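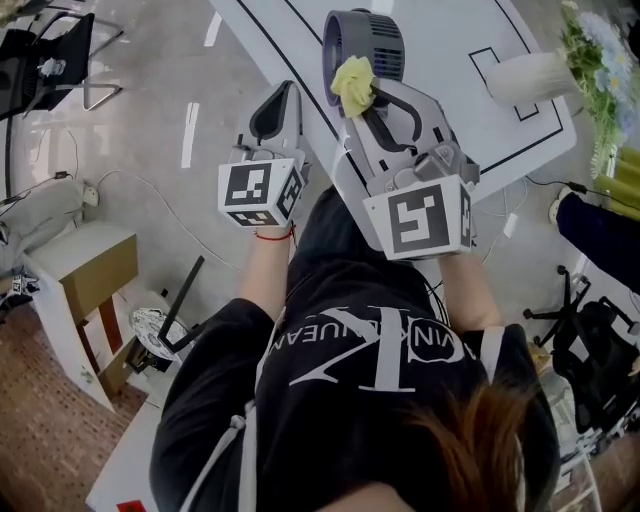 Kilstead Handling Project
Progress report to Brunet, second period
29 Apr 2025

1. Demonstration visit

The demonstration required under the grant agreement was held at the Kilstead site in April. Brunet was represented by Rosine Gaillard and Inès Lemaire. Two engineers from Darkolitz attended as observers. Lungile Mabuza ran the session and Evie Sowerby kept the log.

The programme covered hand-held gripper work at the table, including handling of a yellow cloth, followed by a review of the recordings in the meeting room. Visitors were then invited to try the grippers themselves. Most found the grip force easy to judge but were slow to turn the wrist far enough, and several let the markers on the cubes drift out of view. The same fault appears in our own early sessions.

2. Recordings

The target for the period was 1000 accepted recordings. It was met in the week before the visit. A further 41 were made on the day and are being checked separately, as they include work by untrained users. Of these, 13 have been rejected so far, mostly for lost marker tracking.

Cloth remains the slowest category. A crumpled piece takes roughly twice as long to handle as a rigid object, and operators differ in where they choose to grip it. Wulan Pillai has drafted a short instruction sheet on this – it fixes the starting grip but leaves the rest to the operator.

3. Points raised by visitors

Ms Gaillard asked whether results from one table would carry over to another site. We cannot answer this yet. A comparison at Brikville is planned for the next period, using the same grippers and the same instruction sheet.

Ms Lemaire asked for rejected recordings to be kept, with the reason for rejection noted. This has been done from the day of the visit onwards. Earlier rejects were deleted and cannot be recovered.

4. Spending and next steps

Spending is within budget. The line for replacement finger pads is nearly used up and we request a transfer from travel to cover it. The Brikville comparison depends on access to the room there, which has been requested but not confirmed.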